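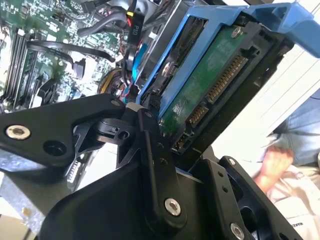
Volodymyr Antoniuk wrote back within the hour that a gas blowback pistol losing power after a few shots is nearly always cooling down, so don't order parts yet! The original post and all the replies are below.

Gas pistol goes weak halfway through the mag. Normal?
Posted by Jaltanard

Hi all! I just picked up my first gas blowback pistol and I am completely hooked. The kick, the slide locking back, all of it. I came from a spring pistol, so this feels like a different hobby.

One thing has me puzzled. The first 8 shots or so are crisp and the BBs fly straight. After that the slide gets lazy, and by the end of the mag it doesn't lock back anymore. If I wait a while and pick it up again, it wakes up for a few more. I'm on green gas, shooting in my garage. Do I have a leak, or is it me? I fill the mag the way the manual shows, upside down, until it spits.

Volodymyr Antoniuk
Welcome to gas guns, you're going to love this! What you have is cooldown. Every shot lets liquid gas boil off inside the mag, and that pulls heat out of the metal. Colder mag, lower pressure, lazy slide. Shoot fast and you get there sooner.

Things to try tonight:
Leave a second or two between shots and see if the slide stays lively to the end.
Keep your mags in an inside pocket before you play. Body heat is plenty. Please don't put them on a heater or in hot water.
Fill the mag, then let it sit for a few minutes before shooting. Fresh gas goes in cold.

To rule out a leak, fill the mag and hold it up to your ear. A steady hiss from the fill valve or the output valve means a tired O-ring. A drop of silicone oil on the valve often brings it back (silicone only, petroleum oils eat the seals). If it's quiet and still has gas the next morning, the seals are fine.

And buy 2 spare mags when you can. Rotating them is the best upgrade I ever made, and I've bought some silly stuff over the years.
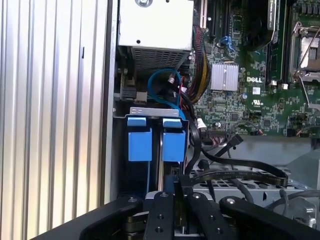 Betancur Airsoft Club – Tech Help Team
Gas & Blowback > Pistols

Javari
get co2

Dreviron
I'd go easy on the CO2 idea. Plenty of pistols run it happily, but check that yours is rated for it first, and you'd need different mags anyway. A slide built for green gas can crack under the extra pressure.

Volodymyr has it right. I'd only add that overfilling does this too. If you pack the mag totally full there's no room for the liquid to turn to vapor, so you get liquid squirting out with the shot. Look for a white puff at the muzzle. I give mine a short fill and stop before it spits, and I get a full mag of 18 with the slide locking back at the end. My kid and I shot paper targets with it all last August and had a blast!

Also clean the old grease off the slide rails and put on a light film of fresh stuff. New guns often come packed with thick grease that drags, and it gets worse in the cold. Eye protection on while you test, even in the garage. BBs come back off concrete faster than you'd think.

Thread viewed 728 times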